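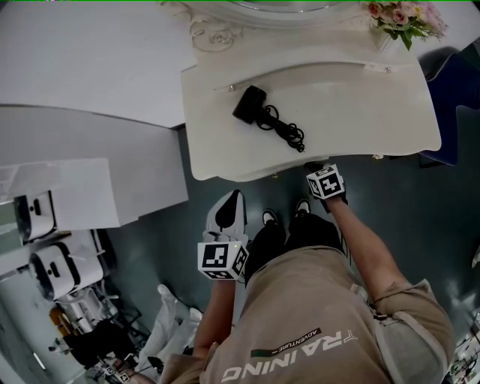

Can a machine tidy a bedroom by itself yet?
Parts of it, slowly, and usually with a person close by to sort out whatever it drops.

That is the finding of a home chores trial run by Gestden, which has spent the winter testing how far automation has come with everyday jobs. Its machines made 1098 attempts at small tasks such as closing drawers, wiping a dressing table and putting a hairbrush back where it belongs. They finished 711 of them without help. Another 221 were finished after someone stepped in, and the rest were abandoned.

Drawers gave the most trouble. Small round knobs were harder to grasp than bar handles, and a drawer that stuck on one side often stopped the job altogether. Flat, clear surfaces went best. Loose cords slowed everything down.

Ciarán Buckley, who led the trial, said speed was still the main complaint from the six households that took part.

"People will forgive a missed spot," he said. "They won't wait twenty minutes for a dresser to be cleared when they could do it themselves on the way to the shower."

Shop-floor work is further along. Usano already uses machines to move stock overnight at its Holtonen warehouse, although shelves are still faced up by hand in the morning.

Gestden plans a second round in December, with laundry folding added to the list. No price has been set for a home model.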